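Getting a two-finger gripper to hold cloth

Every kit page promises laundry folding by the weekend. I don't believe it, and after 242 grasps on our Plorer arm at the Prandcombe workshop I believe it less. Picking up cloth is doable, though.

1. Lower the force limit first. The default is set for blocks and crushes everything flat.

2. Close on a fold, never a flat layer. Push the fabric up into a ridge, then come straight down over it.

3. Close until the fingertips meet, wait 15 frames, then lift slowly. Khalil Aoun swears by a quick snatch. His drops more.

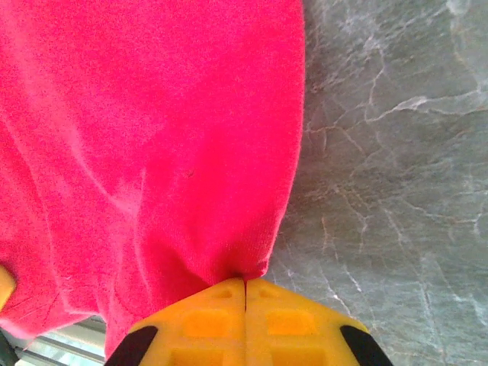

4. Don't trust the "object held" flag. It reads motor current, and thin cloth barely changes that. Check the wrist view yourself -- or log it and check later.

5. Repeat with another fabric before you brag. We got up to 97 clean lifts in a row with one cloth, then lost the streak on a cotton napkin.

Folding is a separate page, if Chantelle ever finishes it.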